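Home Goods > Table Talk > Galleries > One Place Setting

One Place Setting, Several Opinions

By Leonora Layug

I own 259 place mats. My sister says this is a storage problem, and I say it is a library. Every July I pick one setting and look at it longer than anybody should look at a bowl and a spoon. This year the rules were strict: one round mat, one dark bowl, a couple of colored handles, something to drink from and something to drink through.

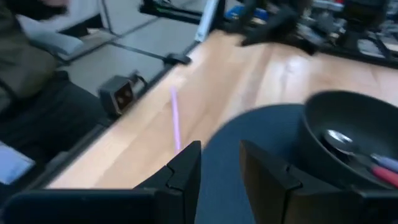

Red and lavender, sharing a bowl. They get along better than I expected.

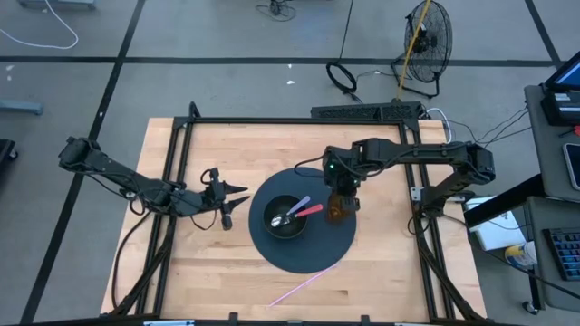

The whole spread, with the amber cup on the right and the pink straw just touching the mat.

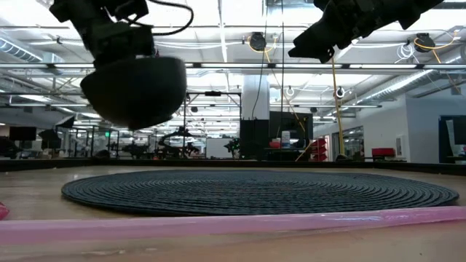

Bowl up, mat down. The rings get to show themselves for once. 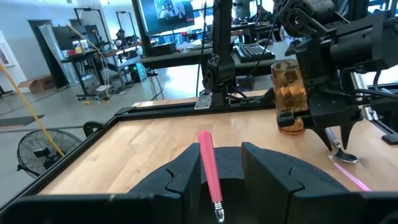 A pink handle going vertical, and the tumbler showing off its diamonds.

I have set a lot of dark tables in my life and most of them looked like a board meeting. The trick, if you can call it one, is to let the mat be dull. A dull mat will put up with almost any handle you throw at it, including the ones my mother would have called "picnic colors" in a voice she otherwise saved for parking tickets.

Amber glass is another matter. I grew up with it in Trerville, where every kitchen had a shelf of the stuff and every child was told not to touch it. I swore I would never own any. I now own 54 pieces, and I tell visiting children not to touch them.

On straws I have less to say. They roll. Put one wherever you like and check back after the soup.

A few readers asked about care. Wipe a textured mat while the spill is young, and go along the rings — going across them just files the crumbs away for later. Bowls with a matte outside show every fingerprint, so carry them by the rim or make peace with your fingerprints. I did the second.

Next month is napkins. I have 80 and like maybe six.

More in Galleries
Trerville Porch Suppers
The Kamel Teapot, From Every Side
Renting Chairs From Skatirent: A Diary
100 Spoons, Ranked Unfairly
Cledum Bowls, Stacked and Unstacked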